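Chapter 9
Buying and Selling at Second Hand: How a Price Is Made

After reading this chapter you should be able to explain the difference between an asking price and a value, to describe the parts of an estate sale, and to prepare a simple condition note for an object you wish to sell.

9.1 The price on the ticket

Most people meet the second-hand trade first as buyers. They walk into a shop, they see a lamp or a box of plates, and on it there is a paper ticket. It is natural to think that the ticket tells what the object is worth. In fact the ticket tells only what the seller hopes for on that day. The same lamp can carry one price in a shop in the center of town and a much lower one in a hall at the edge of it, and both sellers can be correct.

In this book we call the first figure the asking price. The figure that is really paid, after the talking is finished, we call the settled price. The distance between the two is the margin of talk. In the small town of Vusby, where I kept a stall during nine autumns, this margin was wide for furniture and very narrow for books. Book buyers paid or they walked away.

9.2 What an estate sale contains

When a household is closed, everything in it must go somewhere. The family usually takes the things with memories in them, and a dealer is called for the rest. The dealer makes an offer for the whole content, good and bad together. This offer is called a house lot. In a house lot of 222 pieces it is common that only a few pay for the work, and the others must be sold cheaply, given away or brought to the recycling yard.

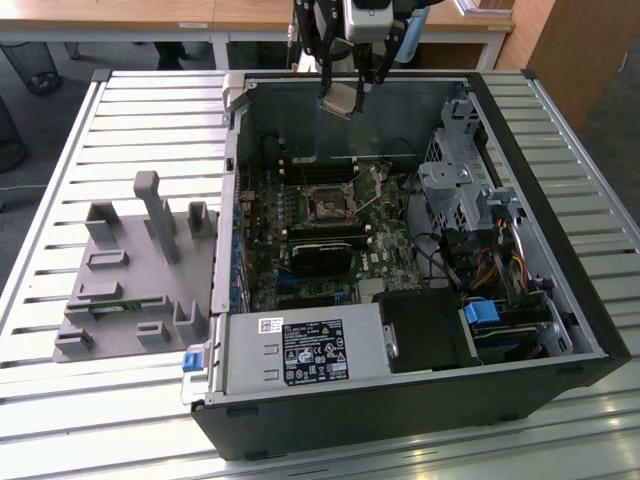
Tadeusz Górecki disagrees with the order in which I put these matters, and has written to me that a beginner should never be shown the house lot before the single object. In his opinion the student who starts with a full house learns to guess, and a person who has learned to guess is slow to look. He would begin with one chair and two hours of time.

I have kept my order, but I take his point seriously, and the exercises at the end of the chapter begin with one object each.

9.3 The condition note

A condition note is a short text that goes with the object. It names the faults first. Suppose you have a wall clock bought at the Grillen market for 200. Write down the crack in the glass, the missing key, the repaired foot - and only after this the maker and the age, if you know them. If you do not know them, write "unknown". A buyer forgives this word much more easily than a wrong date.

Keep a copy of every note. In section 9.4 we will use these copies to compare the settled prices of one season with those of the next.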